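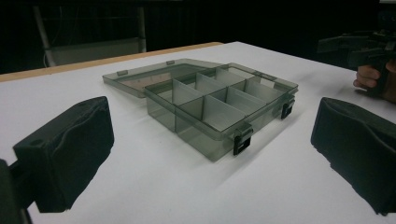
Gray see-through box, lid open.

Tremow bead color list, README

Hi! I'm Marilou Saludo and I keep a running list of seed bead colors, mostly because I kept buying the same teal over and over. There are 1,477 rows now (yikes), one per color, all in beads.csv.

The columns are maker, code, size, finish and my own plain name for the color. Size 11 beads make up most of it. Finish is blank wherever the label didn't say, so please don't read a blank as "matte"!
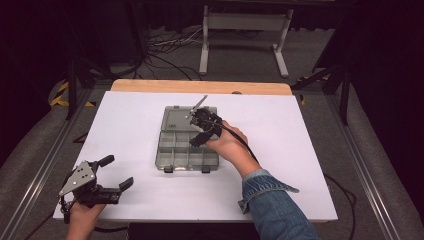
Organizer box with the small compartments.

Rattana Thongdee typed up 70 of the Alska rows from her own stash, and I've left her spellings alone. Four Praltell codes show up twice with different names. I still haven't picked a winner, so both stay in.

Use the list for whatever you like, just keep my name with it. If you spot a wrong code, send me the row number and a photo of the label.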